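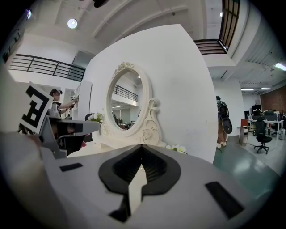
Attachment 1 – gray housing with black pads, printed marker card on the left

Subject: Gowns of one designer are missing from the fitting calendar, and reminders go out with the wrong gown
Product: Narberg, bridal shop edition (appointments, orders, stock)
Opened by: Bridal salon, Prukbridge
Opened on: 14 May 2021
Priority: High
Status: Closed, with one open wish

Description of the problem

Good morning. We are a bridal salon with two shops, the main one in Prukbridge and a smaller one in Rorkesby. Both shops use the same Narberg account. We have 600 gowns in the stock list, including the samples and the gowns which are ordered for a bride.

After the import of the new price list we see that the gowns from the Ghiță collection do not appear when we make a fitting appointment. In the stock list they are present. I can open each one, I see the size, the color, the train length and the photo. But in the appointment window, in the field "Gown for this fitting", the collection is not in the list, and if I type the name I get "No match".

The second problem is more serious for us. 2 brides received the reminder for their fitting and in the reminder there was a gown they never ordered. One of them called us very upset, she believed that we had ordered the wrong dress. Her dress was hanging in our back room with her name on it, so we could calm her, but I do not want to make such a call again. We are in May and the salon is full.

What I have already tried

I closed the program and signed in again. No change.
I tried with another browser, and also from the computer in Rorkesby. The same result in both places.
I deleted one Ghiță sample from the stock and entered it again by hand. This one appears in the fitting calendar! The others still do not.
I looked in the help pages for "designer missing" and found only the article about archived designers. Our designer is not archived.

I have stopped the automatic reminders for now. We send them by hand, which takes a big part of the morning.

Reply from support

Thank you for the clear description. It is good that you stopped the reminders, please leave them off while we look.

Could you send us the following:
the price list file as you received it from the supplier, before you opened it in any spreadsheet program
the name of the designer, copied from the stock list
the name of the designer, copied from the gown you entered by hand
the text of one of the wrong reminders (you may remove the name of the bride)

Please also tell us if somebody changed the designer list under Settings in the last weeks.

Reply from salon

I send you the price list and the text of the reminder. The file is exactly as it came from the supplier, I saved it from the e-mail again to be sure.

The two names look the same to me:

From the stock list: Ghiţă
Entered by hand: Ghiță

The designer list was not changed by me. I asked also in Rorkesby and there they do not have the permission to change it.

One thing that can be of help. The wrong gown in both reminders was the same one, a lace A-line with long sleeves from a different designer. It is the first gown in our stock list if you sort by number. Maybe this is by chance, maybe not.

Reply from support

That last remark was very useful. It is not by chance.

We found the reason for the first problem in the names you copied. They look nearly the same on the screen, but the letter near the end is a different one. In the supplier's file the letter t has a cedilla under it, which is an older way to write it on computers. When you type the name on your keyboard, the t has a comma under it. Narberg treats these as two different letters, and so it believes you have two designers. The fitting calendar shows only designers that are in the designer list, and in your list the name is written with the comma.

The second problem follows from this. When a fitting was already booked before the import, it was connected to the gown through the designer name. After the import the connection was lost. The reminder should then say "your gown" without any details. By mistake it took the first gown in stock. This part is a fault on our side and we apologize for it.

For the names, you can do this yourself:

1. Make a backup under Settings, Data, Save a copy.
2. Open Settings, Designers. Do not delete anything here.
3. Choose "Merge two designers".
4. In the first field, paste the name with the cedilla, as it is in the stock list.
5. In the second field, choose the name with the comma. This is the one that stays.
6. Press Check. You will see a list of the gowns that will be moved. Compare it with your stock list before you go on.
7. Press Merge.

The gowns should then appear in the fitting calendar. Fittings that lost their gown will need to be connected again, and we can run this for you from our side.

Reply from salon

Thank you, now I understand. I must admit that I looked at the two words for a long time and I still needed to make the letters very big before I saw it.

I made the backup and then the merge. Steps 1 to 5 were good. At step 6 I got the list, but a few gowns were missing in it. I did not press Merge. The missing gowns are those which are marked as "On hold for customer". We keep a gown on hold up to 30 days when a bride wants to think, or when her mother must come from another town to see it.

Shall I continue or wait?

Reply from support

Please wait. You did well to compare the list.

Gowns on hold are locked, and the merge does not touch a locked gown. If you merge now, those gowns keep the old name and you will have the same problem again when the hold ends. You have two possibilities. You can take away the hold, merge, and set the hold again, but then the counting of the days starts from the beginning. Or we can unlock them from our side for a short time and the dates stay as they are. During this time the salon should not make sales or new holds.

Reply from salon

Please do it from your side. The dates are important for us, some of the brides have paid a deposit of 50 percent and the date is written in their contract.

The best time is after we close. In the evening nobody works in the program, in both shops. I have put a paper on the computer in Rorkesby also.

Reply from support

The gowns on hold are unlocked, merged and locked again. All hold dates are the same as before. We also connected the booked fittings to their gowns.

Please check the following when you open:
the Ghiță collection is in the list when you make a new fitting
the fittings that were already booked show the right gown
the holds show the right last day
the deposits are still on the correct orders

Leave the reminders off until you have looked at the fittings.

Reply from salon

I checked everything with the paper book. Yes, we still keep a paper book – my colleagues laughed about it before, this week they did not.

New fitting: the collection is there, with all samples.
Booked fittings: correct, with one exception. One bride has two gowns on her order, the wedding gown and a short dress for the evening party. The fitting shows only the short dress. I corrected it by hand.
Holds: correct.
Deposits: correct.

I sent a test reminder to our own address and it has the right gown, the right hour and the right shop. The automatic reminders are on again.

The two brides have received an apology from us. For the one who called, we also offered to steam the veil without charge on the day before the wedding, and she was very kind about it.

I have one wish for a later version. When a new price list is imported, the program could warn if a designer name is almost the same as one that exists already. We have more designers with special letters and I am a little afraid of the next season. Also the supplier should maybe correct the file, I will write to them myself.

Reply from support

Thank you for the careful check. The fitting with two gowns is a known limit: the repair takes only the last gown that was added to the order. We have written this in our notes.

The fault in the reminders is corrected for all salons. If a fitting has no gown connected, the reminder now says "your gown" and nothing more.

Your wish about similar names is passed to the developers and stays open under this ticket. Until then, after each import please open Settings, Designers, and sort by "Newest". A designer who should not be new will be at the top of the list. When the supplier sends you a corrected file, import it as usual. You do not need to merge again.

Note from salon

The supplier answered. The next price list will have the letter with the comma. You can close the ticket from our side.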